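I started the equipment budget in November with a cup of tea and the firm belief that I'd be finished before the pot went cold. Dear reader, there were several pots. We already knew we wanted hand-held grippers, a pair for each station, and the question that kept me up was how many stations and what on earth to put aside for everything that isn't a gripper. Cables, tripods, spare linkages, somewhere decent to stand the table. It all adds up, and it adds up fastest in the bits you think of last.

My first draft had 4 stations in it. I put a copy up here a while back, and some of you had thoughts!

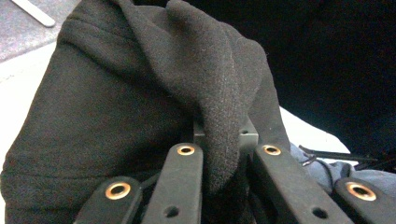
Postametti wrote that four was too many to buy in one go, and that we'd be far better off running one station hard for a season and letting the breakages tell us what to order. I grumbled over that for an evening and then crossed out two of them. Two stations, then, with the second one pencilled in for after winter.

The next argument (a friendly one, mostly with myself) was over where to buy. Nuttall had the better price on the grippers and a long wait, while Vurum could send everything at once but wanted us to take their cable kit as well. I've been burned by cable kits before. They're always a metre short on one side, and you end up with a drawer full of connectors in a colour you'd never have picked. In the end I asked Vurum to quote without it, and they were very good about it and came back the same afternoon. 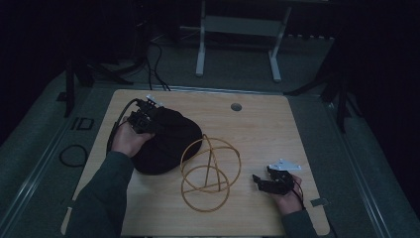

Both grippers in hand at the table, with the black cloth and the wire piece.

Now, spares. I had put down 15 eyelets and thought myself generous. Then I sat down properly and counted what a pair of grippers uses, what a second pair would use, and what I'd likely drop under the carpet, and the order went up to 138, as they come cheaper by the big bag. Fingertips are dearer, so we'll keep 3 sets in the cupboard and be sensible with them. 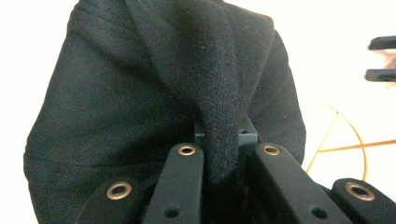

Freight was the other thing I'd left too thin. Anything heavy coming out to us goes on the slow truck, and I'd priced it like a parcel. Pimer, who are doing the second table, quoted delivery to the door and not a step past it, so I've added a line for a hired trolley and a bit of lunch for whoever helps me with the stairs.
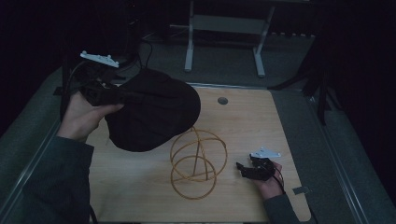
I've also become a great believer in budgeting for the dull objects you practise on. They never make it into a first draft, and then you're raiding the house for something suitable the night before. I'd like a good mix of soft and stiff, the way the big floppy black cloth hangs from one gripper while those orange-yellow wire rings stand on the wood between the two. Cloth is easy enough to come by, and I've had my eye on the remnants bin at the fabric shop. Wire things I'm less sure how to price, so there's a modest sum beside them with a question mark, and if any of you have a favourite supplier I'd be ever so glad to hear about it before I send the order off.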